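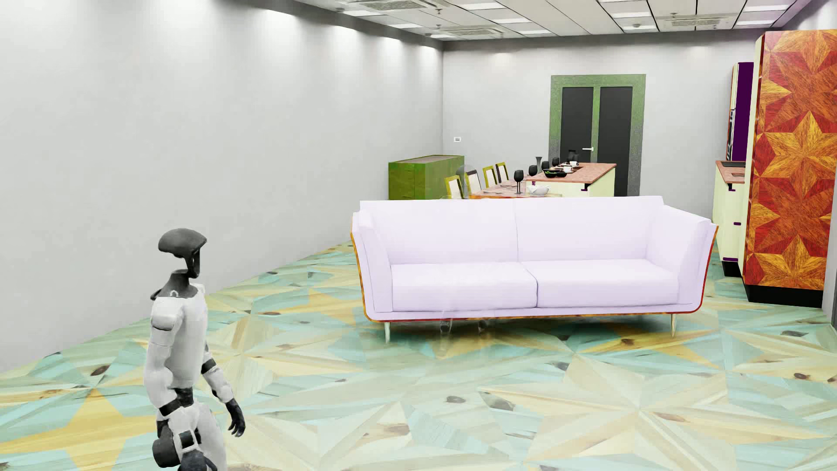

News > Games > Jorkell

Jorkell update finally fixes the Penach elevator (and breaks my favorite jump)

Nov 4, 2022

The new Jorkell patch went up this morning while I was eating breakfast, so of course breakfast went cold and I was late for everything else. It's a small download, but if you spend as much time on the Penach map as I do, you're going to notice it right away.

The big one is the elevator. Up to now, if you rode it down with a Drillitz parked on the back edge, the thing would shudder, stop halfway and leave you standing in the dark until somebody quit the match. I've lost more co-op runs to that elevator than to any boss in the game! With the patch installed I rode it over and over with the Drillitz in every spot I could squeeze it into, and it went all the way to the bottom each time. My co-op partner Jawad Bhutto tried it with the engine running and the drill spinning, and it still behaved.

The Drillitz itself has been changed too. The boost now costs 200 fuel (it used to be free if you tapped it quickly enough, which I'm sure was a mistake, but what a lovely mistake) and the tank holds 1,000. So you get a handful of good boosts and then you're trundling along like the rest of us. I don't love it, but the races were getting silly. 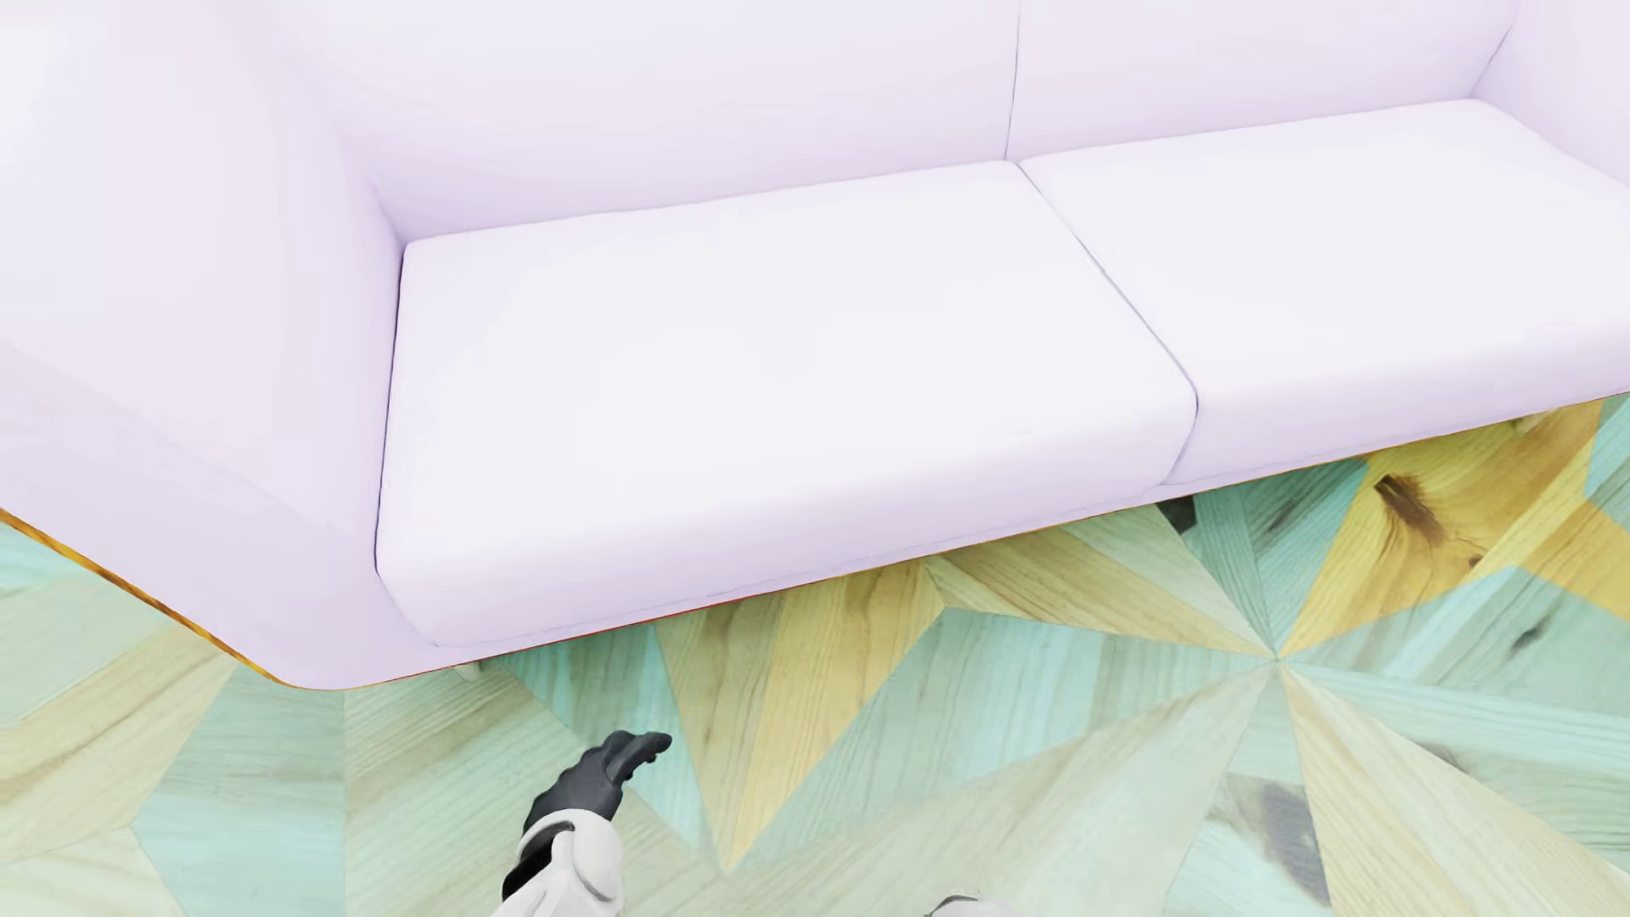 Two-cushion sofa, viewed from above.

Now the sad part. You know the jump off the broken crane, where you could land on the pipe and skip the whole pumping station? Gone. There's an invisible wall over the pipe now, and you just sort of slide down it into the water. I tried coming at it from the roof, and from the ladder side, and by getting Jawad to nudge me with the Drillitz, and all I have to show for it is a lot of swimming. If you still have the old version on a second machine, keep it offline for a while and enjoy the jump for me.

Orla Quinlan at Daly, the studio behind the game, posted a note with the patch saying the wall was put in on purpose. Players were landing on the pipe, missing the checkpoint and then finding the exit door locked with no way back. Fair enough, I did that myself plenty of times. She also says the team is looking at the split-screen crash next, and there's another patch planned for later in November if testing goes well.

A couple of smaller things I ran into: the map marker for the north tunnel is in the right place at last, and the two wardens by the fuel store no longer walk through each other. The wind noise on the upper deck is quieter as well. It isn't in the notes, but my headphones and I are pretty sure of it.

Old saves load fine, by the way. Mine did, anyway, even the one I made in mid-air. If you find another way onto that pipe, please post it in the comments, and tell me which ledge you started from!

Contact us | Copyright 2022, all rights reserved | Back to top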